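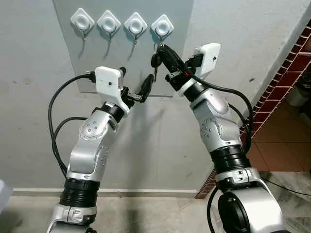
Key library opens at Dridau Hall

Well, it's finally happened! After months of me whingeing in this column, Dridau Hall has a proper system for borrowing keys to the kitchen, the shed and the courts.

You pop in after 4 pm, sign the book and leave a $40 deposit, which you get back when the keys do. No more ringing half the neighbourhood to find out who's got the shed (I once made six calls, and it was my turn to mow).
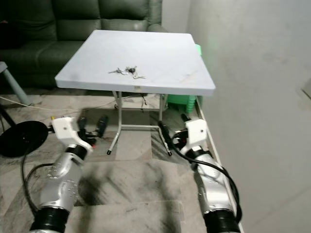 By the Neven Street columnist
Local news and odds and ends

The hall took 143 bookings last year, so you can imagine the muddle. Changing the locks has cost up to $3,000, paid for out of the December fete, and I reckon it's money well spent. 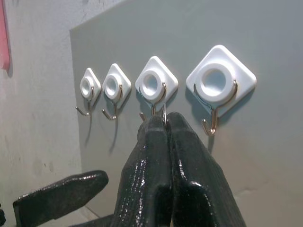
Still to come

Tratano Park toilets are next on the list, and I'm told the Schnyder Oval clubrooms want in as well. Bring your old keys back to the hall, please, even the rusty ones!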